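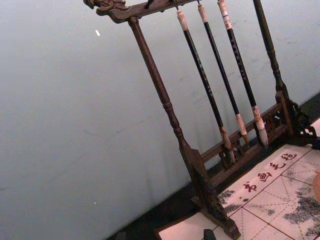

Brush rack in dark wood, with a carved crossbar and three hanging brushes.

# Plarura Turned Parts Measurements

Search this site Search Go

## Summary

Plarura is a set of dimensional records for small turned parts made on manual lathes at the Jillimcombe training workshop. It is intended for instructors and students who wish to study how taper, runout and surface finish vary with tool setup. The current release holds 2838 measurements taken from 190 parts.

## Contents

- `parts.csv`: one row per part, with material, stock diameter and spindle speed
- `readings.csv`: one row per measurement, keyed by part number
- `tools.csv`: insert geometry and tool overhang

All lengths are in millimeters. Spindle speed is in revolutions per minute. Blank cells mean that no reading was recorded. They should not be read as zero.

## Method

Parts were turned between centers or held in a three-jaw chuck; the `holding` column states which. Diameters were taken with an outside micrometer at marked stations along the part. Runout was taken with a dial indicator before the part was released. Stock longer than 300 mm was supported by a steady rest.

## Known limitations

Brass parts are few, and none was turned above 240 rpm. Readings entered before July use the older station numbering, which starts at the tailstock end. The Urka conversion script renumbers them.

## License and citation

The records may be reused for teaching and research with credit to the Jillimcombe workshop. Corrections should quote the part number and station.

Related items
Espiritu Thread Gauge Records
Urka Conversion Script
Jillimcombe Lathe Alignment Notes

This site uses cookies to remember your settings. Accept Decline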